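Stirkgate's linen swap is back, and it's moving down the street

September 1, 2021

If you were anywhere near Stirkgate in July you probably saw the line outside the old Nnaji shop and wondered what everybody was queuing for. Tablecloths! And napkins, and curtains, and one enormous bedspread that took two of us to fold. I wrote a bit about it back then and got more mail than I've had for anything else this year, so I'm happy to report that the linen swap is coming back this fall, in a bigger room.

The new place is the ground floor of Trekamholm, the long building past the bus stop that most of us still call the feed store. I had a look inside last week. The light is so much better than at Nnaji, where I brought home what I thought was a cream runner and found out at my own kitchen window that it was pale green (I've kept it, it's growing on me). There's a ramp at the side door too, which a lot of you asked about, and a proper counter for checking things in.

How it works hasn't changed much. You bring household linens you don't use anymore, clean and dry, and you get a paper ticket for each piece. Tickets get you other people's pieces. You can also just buy tickets at the door for $2 each, and I'd guess half the people I talked to in July did exactly that. No clothes, please, and no pillows. Rugs are a maybe – ask first.
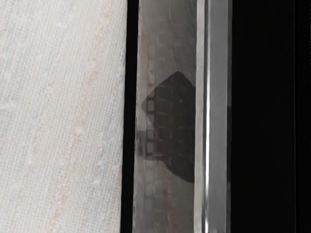 The money side went better than I think anyone expected. July's swap brought in $4000 between the tickets and the bake table, and all of it went toward the new roof on the Stirkgate reading room. I walked by yesterday and the scaffolding is up, so it's really happening. This time the money goes to the reading room again, for heating, and if you've ever sat in there in February with your coat on you'll know why I'm pleased.

A few people wrote to me grumbling that the good stuff was gone in the first hour. Fair enough, I was one of the early birds and I did walk off with a very nice set of napkins. So the organizers are holding things back this time and putting out fresh piles through the afternoon. They're also capping the first group at 60 people, with everyone else let in as folks leave. I'm not sure how I feel about standing in line twice as long, but I'll bring a thermos and report back.

There's going to be a mending table as well, run by the sewing circle that meets at Jetaditz. Bring something with a hole or a pulled thread and they'll show you how to fix it yourself. They won't do it for you! I tried my luck with a torn curtain hem at one of their evenings and was handed a needle before I'd finished my sentence. My stitches look like a row of tired ants, but the curtain's back up and it's stayed up.

And then there's food, which is what my neighbors asked about first. Jetaditz is doing the coffee, and the bake table is back with more than 100 things already promised, mostly bars and hand pies from what I hear. They're also setting up a spot for warming things on site, so lunch doesn't have to be cake (mine was, in July, and I have no regrets). If you're baking, wrap things one by one and write the nuts on the label.

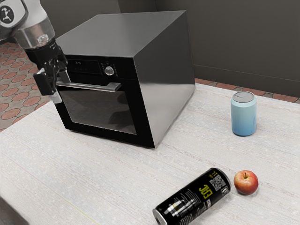 Before you come

Wash everything, even if it's been sitting folded in a closet for years. Closet smell is real and it spreads to the rest of the pile. Measure tablecloths and curtains if you can, and pin a note with the size on one corner. I spent ages in July holding things up against my arms and guessing, and I guessed wrong.

Parking at Trekamholm is tight, so walk or take the bus if that works for you. Drop-off for big bundles is at the side door. The date will go up in the window at Nnaji as soon as the room booking is settled, and I'll post it here the same day.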